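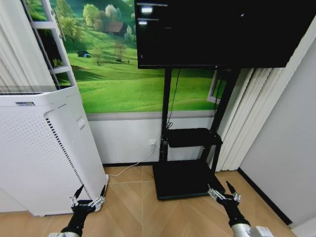 Purifier next to the TV stand, living room

Thread: Purifier running costs, is it worth leaving on all day?

fenwalker
Moved to Raltton in May and the flat is on a busy road. I've got the purifier on low all day and the filter light came on after 2,000 hours. A new filter from De Graaf is dearer than I expected. Does anyone run theirs only at night?

mossop_k
Night only here. Low setting, bedroom door shut. The light is just a timer on most of them, so I ignore it until the filter looks grey.

tilly44
I wouldn't ignore it. The carbon part goes off before it looks dirty and then you get cooking smells hanging about. I change mine when it tells me.

mossop_k
Carbon does nothing for dust though, and dust is what he's got on a main road.

fenwalker
Bit of both. There's a takeaway downstairs. I could move it if the position is bad.

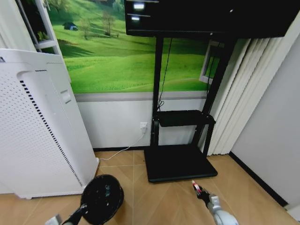

Same spot, with the mural wall behind

tilly44
Pull it out from the wall a bit, whatever the make. And hoover the outside grille every 2 weeks with the brush head. Nice mural by the way.

grebe_and_co
Has anyone tried the Pilonum copies? I've had 3 and one didn't seal, you could see a gap down the side. Sulloreo ones fitted fine.

mossop_k
Mine from Pilonum sealed perfectly well. Last one did 1,215 hours before I swapped it.

grebe_and_co
Might have been a bad batch then. Still wouldn't buy them again.

fenwalker
Thanks all. I'll order one Sulloreo and try nights only for a month.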